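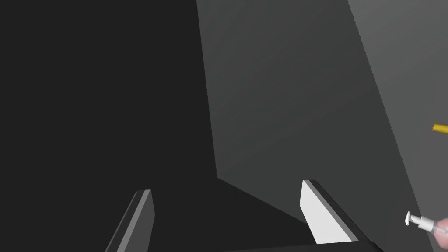 Renji Kuroda thinks the simulator should have been dropped a year ago, and he told Noelia Cantero so at the group's last meeting before the break. Anything learned among flat gray walls, in his view, has to be learned again on the bench.

Cantero heard him out. She runs the grasping work at Mellcombe and has spent most of the time since July on one question: how plain can a simulated workspace be before the policy trained in it stops being useful?

"We kept taking things away," she says. "Textures went first, then most of the lighting. I expected the success rate to fall off early and it didn't."

Her team trained on 1000 rendered layouts and held back 248 for testing. The plain version scored within four points of the detailed one and trained in roughly half the time. What hurt was small objects near the border of the wrist view. "If only the end of something shows, the policy often ignores it – it goes looking somewhere else."

The fix, for now, is a short search motion before each grasp. Cantero won't call it solved. Bench trials on the Surkitero arm start next month, 900 grasps in all, and Kuroda has agreed to score them.

"He'll be strict," she says. "I'd like him to be."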